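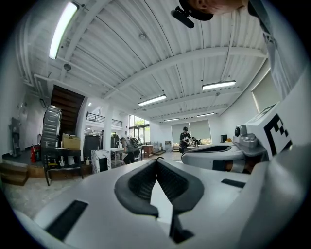
Progress report on the Raline hand-held gripper kit: second period

The Raline kit has now been in daily use at Gonavgate for the whole of the second period, and this report sets out what we have done with it, what it has cost us in time, and what we would like to change before the final stage. The kit is supplied by Braltora as a complete package: grippers, head mount, calibration boards, the Ambrosio recording software and a year of support. The textured dark grey pads that line the jaw are the part we have most to say about, and they are dealt with under Hardware below. The square black-and-white marker on its white panel is the other, and that comes under Tracking. The grant pays for the kit, the support contract and part of Tin-yau Tsai's time. It does not pay for the room.

Last updated: April

Work done in this period

The target agreed with you was 1,200 accepted recordings of two-handed household tasks by the end of the period. We have 1,287. A recording counts as accepted when both grippers are tracked from start to finish, the jaw opening is logged throughout, and a second person has watched it and agreed that the task was completed. Mei-kuen Cheng did most of the second viewing and kept the log.

A further 77 recordings were rejected. Most of these were lost to tracking and are discussed below. The others were spoiled by ordinary mistakes, such as starting before the software was ready or dropping the object and carrying on. We have kept the rejected files, as Oi-ling Chien thinks they may be useful later for training a model to recognise failure. They are stored separately and are not included in any total given here.

The tasks were the ones listed in the original proposal, with one substitution. Threading a curtain hook was taken out after the first fortnight. The jaws cannot hold something that small at the angle required, and we did not think it sensible to keep trying. Folding a tea towel went in instead. Chun-yin Cheung wrote the new task sheet and it was agreed by email.

Hardware

The grippers are well made. The shell has stood up to daily handling and we have had no cracks. The weight is acceptable for sessions of up to an hour. After that people start to rest their elbows on the table, and this shows in the recordings as a change in how they approach the object. We now stop at fifty minutes.

The pads wear faster than Braltora's guide suggests. The guide says to inspect them monthly. We found the texture going smooth near the narrow end of the jaw well before that, and smooth pads let go of glass and glazed crockery. We have used both spare sets supplied with the kit. Further sets can be ordered but are not covered by the support contract, and delivery took longer than we would have liked. We have moved to a fortnightly inspection and have started to log pad changes against recordings, so that anyone using the data can see which pads were fitted. This should have been done from the start.

Two grippers needed attention from Braltora. On one, the jaw stopped closing fully. On the other, the reading for jaw opening drifted, so that a closed jaw was logged as slightly open. Both were sent back and returned in working order. Triin Vanags, our contact there, dealt with the paperwork promptly, and lent us a replacement for the second one when we asked. She did not offer one for the first.

The head mount is the weakest part of the package. It is comfortable enough but it slips forward when the wearer bends over a low surface, and a good deal of the work is done bending over. Tightening the strap helps for a few minutes. Chun-yin has lined the inside with a strip of foam, which works better, although it makes the mount warm to wear. We have passed this on to Braltora and have been told a new strap is being designed. No date was given.

Tracking

Tracking was reliable in the middle of the room and less so near the windows. In the late afternoon the light comes in low and the markers are washed out for a second or two at a time. Ambrosio is meant to fill short gaps from the motion sensor and usually does. When the gap is longer it sometimes fills it wrongly, with no warning, and the gripper appears to jump. We only find this on second viewing. It accounts for the larger part of the rejected recordings.

We have tried two remedies. Keeping the blinds down after three o'clock removes most of the problem. Replacing the glossy marker prints with matt ones on the panels reduced it further. Braltora supplies only the glossy ones, so Tin-yau had ours printed locally. They must be exactly the right size and the first batch was not, which cost us a morning and one set of recordings.

A warning in Ambrosio when a long gap has been filled would save more time than either of these. We have asked for it twice. The latest reply says it is on the list for the next release.

Software and support

Ambrosio is simple to use once it is set up. New people were recording without help by the end of their first session. Calibration takes 4 minutes for each pair of grippers and has to be repeated whenever the head mount is taken off, so on a day with several changes of wearer it adds up. Oi-ling has rearranged the rota so that each person does one long turn in place of several short ones.

Export is slow. A full day's recordings will not finish exporting before the building is locked, so we leave it running overnight and check it in the morning. Twice it had stopped part of the way through and had to be started again from the beginning - there is no way to resume. No data was lost on either occasion.

Support has been good by telephone and slow by email. We would advise any other group taking the kit to ring.

People and space

Four people are trained on the kit and two more will be by the end of next month. The work shares a room with other activity and we have had to fit around it. Storage is tight. We would be glad of a lockable cupboard for the grippers and have made a request through the usual channel.

Spending

Spending is within budget. The pads and the marker prints were not foreseen, and we have covered both from the consumables line. There will be an underspend on travel, as the planned visit to Braltora was replaced by calls. We ask permission to move that underspend to consumables for the final stage. A short table of costs will be sent separately by Mei-kuen.

Whether to keep the kit

You asked for our view on this ahead of the final report. At present we would renew, on conditions. The grippers do what we need and the data is of a quality we could not have produced with our old equipment. The conditions are that pads are brought into the support contract, that the software warns about filled gaps, and that a better strap is supplied. If only the first of these can be agreed, we would still renew, but for one year only.

We did look at buying the grippers alone and writing our own recording software. Tin-yau estimates that this would take him most of the final stage, and we do not recommend it.

Plans for the next period

Recording will continue at the same rate. We will add three tasks that need both hands to move at once, as the present set leans towards one hand holding while the other works. Oi-ling will begin the first training runs on the accepted recordings and will report on them separately. Chun-yin will write up the pad wear with photographs and send it to you and to Braltora.

We need two decisions from you: the transfer of the travel underspend, and whether the failed recordings may be released with the rest. The first is the more pressing, as we are on our last good set of pads.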